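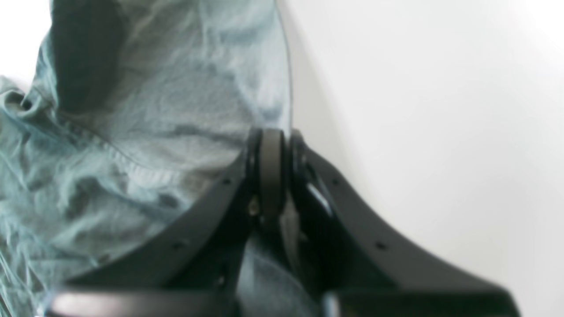

Ikstead Publishes Service Schedule for Its Two-Arm Garment Folding Cell

March 9, 2022 – Ikstead today released the full service schedule for the Stoltus cell, its two-arm station for folding garments on a table. The schedule covers daily checks, finger care, cable routing and the replacement of wear parts. It is free to download and applies to every Stoltus cell now in use.

The company wrote the schedule after going through 1548 service entries from its own workshop and from customer sites. Of the stoppages in those entries, 117 were traced to cables and 83 to gripper fingers that had loosened or drifted out of line. Most of the rest were short pauses that operators cleared themselves.

"Cloth is light, so people assume the machine has an easy life," the company said in a statement. "The grippers open and close all day, and lint gets into every pivot. The work that keeps a cell running is small work, done often."

Daily checks

Operators are asked to do the first set of checks before power is applied to the arms. The table is wiped with a dry cloth, and the finger pivots are brushed clean of lint and loose thread. Each finger is then moved by hand through its full travel. A finger that catches at any point is taken off and cleaned before the shift starts.

Screws at the finger pivots are checked with the torque driver supplied in the Clernik tool kit. The schedule gives one setting for the pivot screws and another for the brackets, and the two should not be mixed up. Thread locker is used on the brackets only.

Cable loops

The section on cables is the longest in the document. Each arm of the Stoltus cell carries its gripper cable in an open loop near the wrist. The loop has to be long enough for the wrist to turn fully without pulling on the connector, and short enough to stay clear of the garment.

Ikstead recommends setting the loop with the arm in its farthest reach and then checking it again with both grippers over the middle of the table. One gripper often holds the cloth while the other moves in, and the loops should not touch at any point in that motion. Cables that show a flat spot or a shiny patch on the jacket are to be replaced – taping over the damage is no longer accepted as a repair.
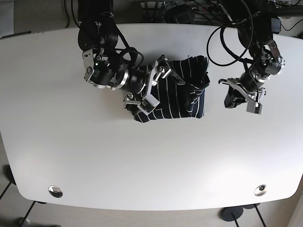

Gripper alignment is checked every 300 hours of operation. The arms are sent to their home position, the jaws are closed on a paper strip, and the strip is pulled by hand. It should drag evenly along the whole length of the jaw. If it slides free on one side, the finger is shimmed using the parts in the Clernik kit and the test is run again.

After any finger change, the cell should be run at half speed on at least one knit garment and one heavier woven garment before it goes back into service. Knits show up a weak grip, while seams on heavier cloth show up a finger that closes at an angle.

Parts and support

Replacement fingers, cables and pivot screws are stocked at the Ikstead service center in Ramalho. Orders placed by noon ship the same day. Customers with a service agreement receive one set of fingers per arm each year at no added cost.

A second part of the schedule, covering motor housings and the joints of the upper arm, will follow in June. Until then, customers should not open the motor housings and should contact the Ramalho service desk if a joint runs hot or makes noise.

About Ikstead

Ikstead builds and services tabletop robot cells for handling clothing and household textiles. The Stoltus cell is sold directly by the company and through service partners.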